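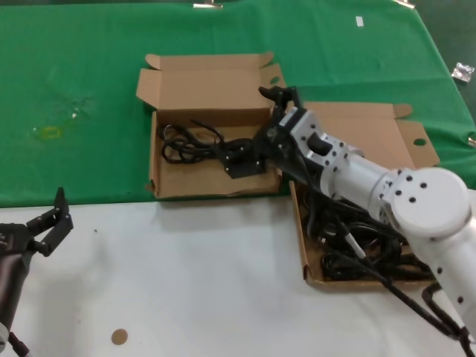

2/5 Sorting the cables
Black cables are coiled before they are boxed. Larger coils go in a box of their own, with the plug left near the center so that staff can identify the connector without unwinding the cable. Shallow cardboard boxes with attached lids are suitable.

3/5 What to keep
The Latden office holds over 100 spare cables, many of them for equipment retired before the move from Okatholm. Departments are asked to keep 2 of each type and release the remainder by the end of August. Power adapters should stay with the cable they belong to.

4/5 Labeling
Labels go on the front wall of the box and on the inside of the lid. Please write the connector type first, then the length, then the department. Cables with cracked insulation or bent pins must not be boxed. They go to Kai-wen Hsu at the Echeverri Street desk for recycling.

5/5 Collection
Closed boxes may be left at the supply room until 4 p.m. Lids should be folded shut without tape, as contents will be checked on arrival. Questions about shared equipment may be directed to Triin Koppel, Office Services.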